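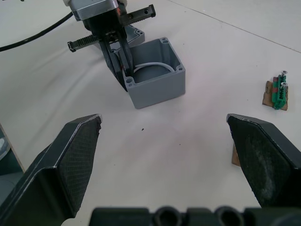

Which parts of a two-arm assembly cell need attention before each shift? The gripper fingers, the wrist cables and the driver bit, in that order.

Fusdale Cell 5: Setup and Care

Finger pads. Wipe with a dry cloth. Replace any pad whose grip texture has worn smooth, and always change both pads on a gripper. Log the change under form 3056.
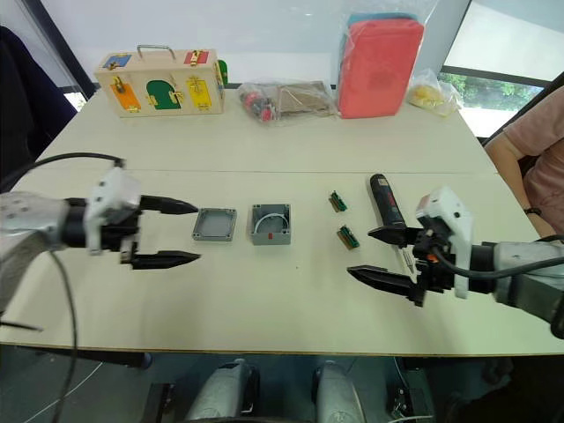
Perihan Tatlı asked in the Tuesday session whether the arms could be homed with the enclosure parts already laid out. They can, provided both wrists are first raised clear of the table.

Wrist cables. Jog each wrist through its full travel and watch the loop. It must not tighten at either end — a tight loop is re-dressed before power goes back to the motors.
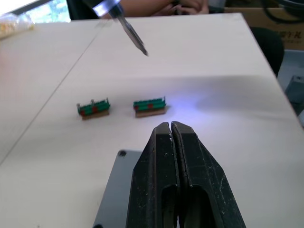 Closed position is set next. Bring the fingers together at low speed, zero the reading, then open and close 100 times. Repeat the zero if the reading has moved. 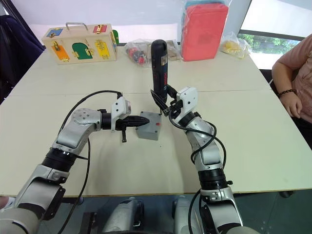 When is the driver bit replaced? When its edges are rounded, or when it slips in a test screw.

Reading for next week: Keskin manual, section on wrist alignment.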